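Project Report: How Students Sort and Fold Clothes in a Small Space
Home and Textile Skills, second term
Authors: Ruoxi Su and Liviu Onu
Supervisor: Catinca Manole

1. Why we chose this topic

In the Vudside residence each student has a very small room, and the clean clothes usually stay in one heap on the bed or on the chair until somebody needs them. We wanted to know what makes a heap difficult to sort, and if a simple order of work can help. In March we asked 70 residents to fill in a short form. From the answers we understood that folding is not the part which people dislike the most. They dislike to find the beginning and the end of each piece when everything is twisted together.

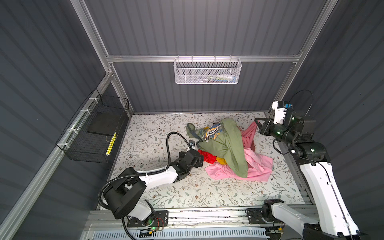

For this reason we decided to study the first step, which means taking one piece out of the heap and bringing it to a shape that can be folded. The method in the Ardeleanu workbook, which we used in class, starts from a shirt that already lies flat, so this step is missing there.

2. Work surface and storage

The surface should be light in color, and it should have nothing on it except the clothes. Small things need a place above the surface or at the side, where the hand can reach them but the sleeves cannot catch them. We prefer hanging baskets to a box on the table. A mesh basket has one more advantage, that a person can look through it and does not have to empty it.

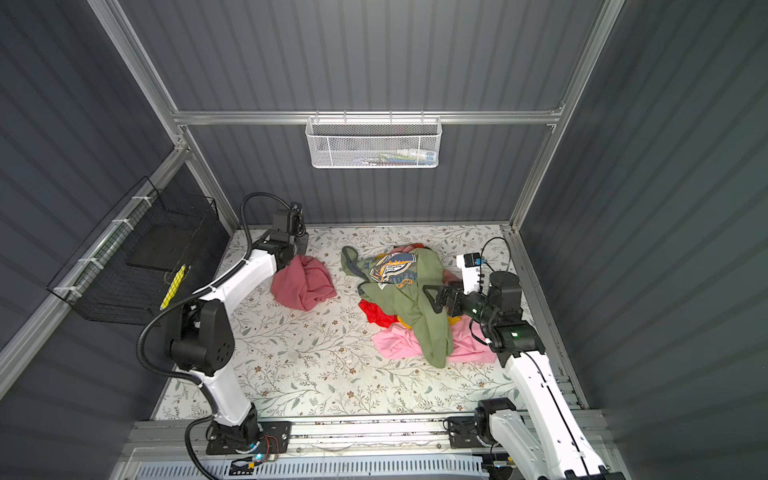 We also compared a bare table with a table covered by a soft mat. On the bare table thin T-shirts were sliding when we pulled one sleeve. On the mat they stayed better, but the mat must be smoothed again from time to time.

3. Types of fabric

Ribbed knit was the most difficult for us. It stretches in the direction across the ribs, and when it is bunched, the opening of a sleeve looks the same as any other fold. Our advice is to look first for a seam and to follow it with two fingers until the hem.

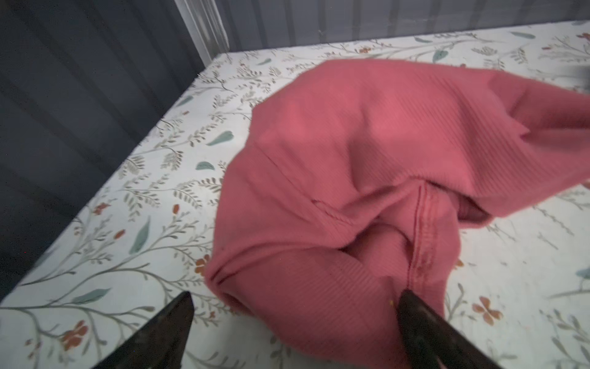

Fig. 3. Pink ribbed knit, bunched, with a stitched seam at the lower right.

Printed cotton is easier. The print shows immediately which side is the front, even if only one part of it can be seen.

4. Order of work

We tried 2 orders. In the first one we always took the piece on top. In the second one we spread the heap a little and took the piece with the most free edges. The second order was slower at the start, but we had fewer pieces pulled inside out, and we recommend it for mixed heaps.
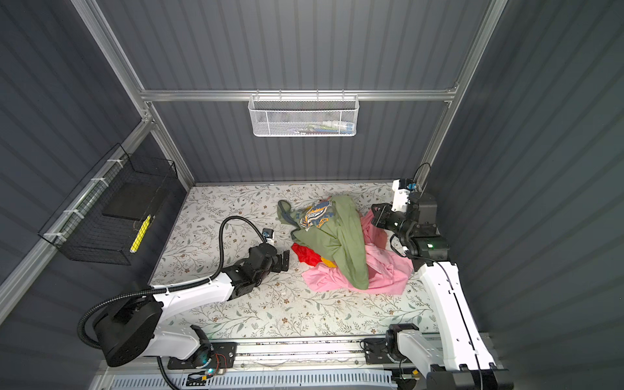
Valentin Mocanu remarked after our presentation that he would sort by color before anything else, because in his opinion the eye finds a color faster than an edge. He also asked if we tried the method with socks. We did not, and we agree that this should be added.

5. Limits

Only 17 students took part in the practical test, and all of them live in the same building. We did not test wool or bed linen. Eulalia Carrasco helped us to correct the text.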